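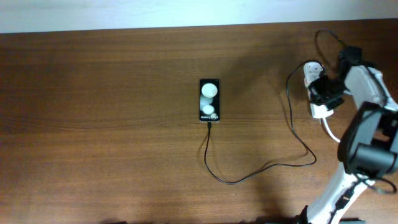 My hair felt cleaner after a week of the bar than it ever did with the bottle, one reader from Orora wrote to us in June, but my comb had a gray film on it and I want to know why. Several letters since then have asked the same thing, so we spent the summer looking at solid shampoo.

The film is usually soap scum. Many bars sold as shampoo are true soaps, made from oils and lye, and in hard water they leave a residue that clings to hair and combs. Other bars are pressed from the same kinds of cleansers found in liquid shampoo. They rinse out in hard water and cost more. Check the ingredient list for names such as sodium olivate or sodium cocoate, which mean soap. Sodium cocoyl isethionate means the other kind.

Brenov, a small maker that sells mostly by mail, offers both. Its soap bar is dense and slow to wear down. The pressed bar is crumbly at the corners and smells of rosemary. Our testers with fine hair liked the pressed one and stopped using the soap bar after 2 washes. Those with short, coarse hair did not mind either.

Sitadham makes a single bar, with coconut cleansers and amla powder. The powder can leave brown specks in a white tub, and they wipe off. It lathers fast. Rub it between wet hands and work the foam in at the roots, then let the rinse water carry it through the ends. Dragging the bar down long hair makes tangles.

Lục is the mildest of the three brands and the hardest to find. The company says it pours 3,000 bars in a batch and waits until they are sold before starting the next. We were on a waiting list at number 682 and got ours in five weeks. It has no added scent, though the green tea in it has a faint smell of its own.

All of them go soft if they sit in water. A slatted dish helps, and so does keeping the bar out of the direct spray. Cut a new bar in half with a kitchen knife and store the spare piece in a dry drawer.

Color-treated hair is a separate matter. The soap bars are too alkaline for it, and we would stay with a pressed bar or a liquid made for dyed hair.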